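How to Work Out a Closest Point of Approach with Hand Bearings

Written by Young-sook Oh for the Pravham small craft pages. Last revised March 29, 2024.

This page covers judging collision risk and estimating passing distance from a small boat without radar or AIS. It assumes a hand bearing compass, a watch, and a pad of plotting sheets. The rules on who gives way are on a separate page.

What a bearing tells you

If the compass bearing of another vessel does not change appreciably while the range is closing, risk of collision exists. If the bearing changes steadily, she will pass ahead or astern of you. With a large ship, or a tow, or any vessel at short range, risk may exist even when the bearing is changing, so do not treat a small drift as proof of safety.

Use compass bearings. A relative bearing, such as lining the ship up with a stanchion, works only while your own heading is constant. In a following sea the heading may swing 15 degrees each way and the stanchion method is useless.

Taking the bearings

1. Hold a steady course and speed. Note both.
2. Stand where you can brace, well clear of the engine, speakers, and any steel in the rigging. Use the same spot every time.
3. Take the bearing of one fixed part of the ship. The bridge is usually best. On a ship 900 feet long, switching from bow to stern between readings will produce a false change.
4. Write down the time and the bearing.
5. Repeat every three minutes until you have at least three readings.

In rough water, take three quick readings each time and write down the middle one. Averaging in your head is slower and lets one bad reading pull the result.

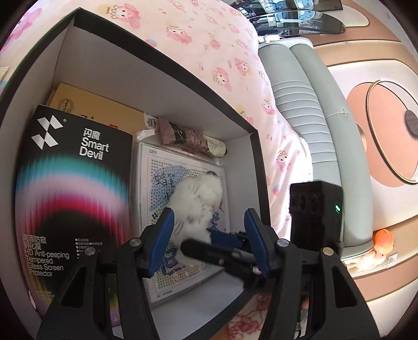
Estimating the range

Bearings alone will not give a passing distance. You need a range for at least two of the readings. If you know the height of the ship above the waterline, or can make a fair guess from her type, the vertical angle gives it:

Range in nautical miles = height in feet x 0.565 / angle in minutes of arc

Example: masthead height 150 feet, measured angle 53 minutes. Range is 150 x 0.565 / 53, or 1.6 miles. An error of 10 percent in the height gives an error of 10 percent in the range. Both ranges will be wrong in the same proportion, and so will the passing distance.

Plotting

Put your own boat at the center of the sheet. Mark the first position of the ship by bearing and range, then the last. Draw a straight line through both and extend it past the center. The shortest distance from the center to that line is the closest point of approach, or CPA. To find the time, measure how far the ship moved along the line between the two marks and step that distance forward with dividers.

Convert your bearings to true only if you are also plotting on a chart. On a blank sheet, compass bearings are fine as long as your heading has not changed.

Acting on the result

If the CPA comes out under 2 miles offshore, keep plotting. If it comes out under one mile and you are the give-way vessel, alter early and by enough to be seen. A turn of 30 degrees or more is easy to read from a bridge. Several turns of five degrees are not.

After any change of course or speed, the old plot is dead. Start a new sheet and take fresh bearings until the other vessel is past and clear.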